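Section 4: Fitting used memory in an older tower

August — by Parveen Fakir
30 shares | 2 comments

Sellers on Balelitz will tell you any used module "works with all desktops". Treat that as advertising. I have yet to see a listing that names the boards it was tried in.

1. Look up your board's memory type and its limit per slot. The Drornix checker is quick, but I'd trust the maker's own PDF over it every time.

2. Shut down, switch off at the wall and pull the plug. Hold the power button in for a few seconds.

3. Lay the tower on its side and take off the side panel. 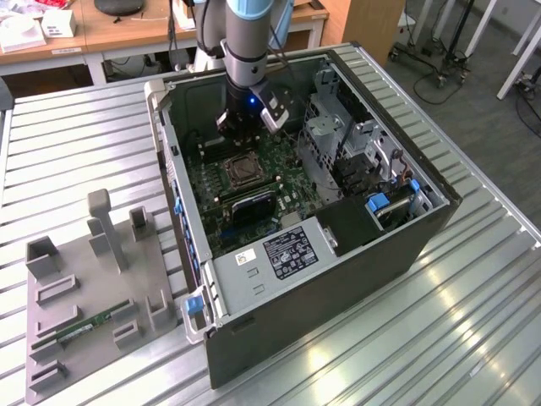
Fig. 4.1 Side panel off, memory slots towards the top of the board.

CAUTION: Touch bare metal on the case before you touch a module. The wrist straps sold for this may help — if they are clipped to anything, which they seldom are.

4. Find the slots and read the numbers printed beside them. Colour coding varies between makers, so don't go by colour alone.

5. Check that no wires are lying across the slots.
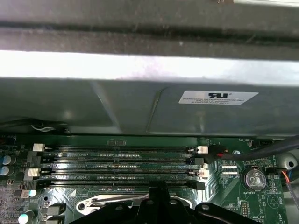
Fig. 4.2 Metal shroud with UL label; board marking FP AUDIO below.

6. Line up the notch and press both ends down evenly. If it won't go, it is the wrong type or the wrong way round. Pushing harder is not a third option.

NOTE: "Contact cleaner" sprays such as Elska promise a great deal. A dry, lint-free cloth costs less.

7. Look along the module from the side. Both ends should sit level.

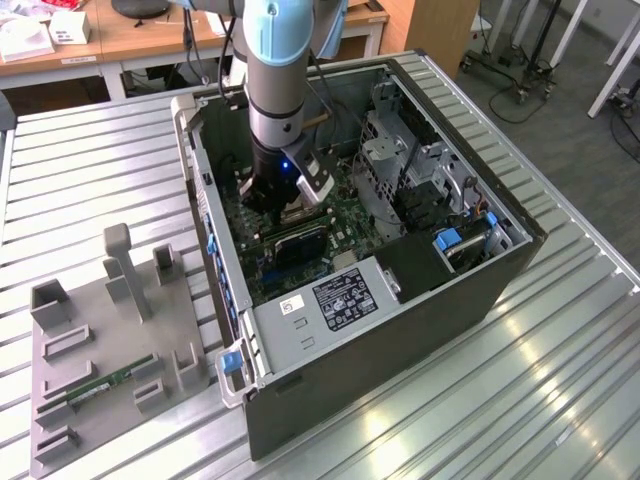

8. Close up, plug in and run a full memory test. One pass proves little; I leave it going overnight.

Comments (2)

Nataša Omerović: My Sakamoto sticks passed the quick test and failed at pass 106. Step 8 is right.

tinbox600: Cloth did nothing for mine, the spray did. Just saying.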